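Tastthorpe Knitting Words

A word list and pattern collection, version 3

Hello, and thanks for downloading this. It's a little dataset of knitting instructions, mostly for small things like hats, bootees and mittens, along with a glossary of the words people used in them. I started it for my own use, after getting thoroughly muddled by a leaflet that said "make 1" three times and meant something different each time. It has grown a fair bit!

What's in it

There are 600 instructions, one to a row, taken from 119 patterns. Most of the patterns are handwritten or typed sheets that people in and near Tastthorpe let me copy out, and a few I wrote myself. The files are:

patterns.csv – one row per instruction, with the pattern number, the row of knitting it belongs to and the text as written
glossary.csv – abbreviations and what they mean, with a column for the region if I know it
needles.csv – old UK needle sizes against metric
notes.txt – my grumbles, mainly, plus a list of patterns I still don't understand

Everything is plain UTF-8 with commas between the columns. If your spreadsheet turns "2-4" into the second of April, import that column as text. I lost an entire evening to this before I spotted it.

Columns in patterns.csv

pattern_id: a number from 1 to 119
item: hat, bootee, mitten, scarf, blanket square or other
row_label: as the writer had it, so "Row 4", "4th row" and "next row" are all in there
text: the instruction, spelling left alone
plain: my version in full words
sure: y or n, depending on whether I'd put money on my reading

Please do look at that last column before you use the plain text for anything. A "n" means I knitted it up my way and it looked passable, but the writer may have had something else in mind. Tension is missing nearly everywhere (people just knew, I suppose, or used whatever wool the shop had in).

How I copied things out

I typed each pattern as it stood, then went back over it the next day with a cup of tea and checked it against the sheet. Asterisks are kept, including the ones that never get closed. Fractions are written out as 1/2 and 1/4. If a number was smudged I put a question mark in its place and left it at that – guessing stitch counts is how you end up with a hat that fits a grapefruit.

UK and US terms get mixed up, sometimes in the same pattern. "Stocking stitch" and "stockinette" are the same thing, and so are "cast off" and "bind off". "Tension" is "gauge". I haven't changed any of them in the text column, but the plain column is all UK. There are 19 patterns with crochet edgings, and those are the ones to be careful with, as a UK double crochet is a US single crochet and you will get a very different edge if you pick the wrong one.

Bootees get spelled "booties" more often than not. Both are in the glossary, pointing at each other.

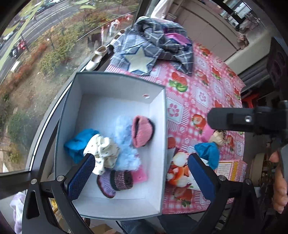 Knits and other soft bits in a white box, including a pink cap with a dark purple rim.

Caps and hats are one category here, by the way. I tried splitting them and gave up, as half the writers call the same shape a bonnet.

What changed in this version

January 16, 2019: added 30 instructions from the Paiva mitten sheets, fixed the needle table (size 10 was down as 3 mm when it should be 3.25 mm), and took out a blanket square I'd typed in twice. The row labels for pattern 44 are still wrong. I know!

Next up is the bundle I've been calling Andau, which is all scarves and has some lovely cable charts. Charts don't go into a spreadsheet very happily, so I'm working out a way to write them in letters. I'm hoping to have that up in March.

Using it

Use it for whatever you like, teaching and printing included. If you put it on a website, please say it came from the Tastthorpe list and mention the version number. The conversion script I use is called Distetar and lives in the tools folder. It's slow and a bit rude about blank lines, but it works if you delete them first.

Corrections are very welcome, especially for anything marked "n". Send the pattern number and the row label with them so I can find the right line.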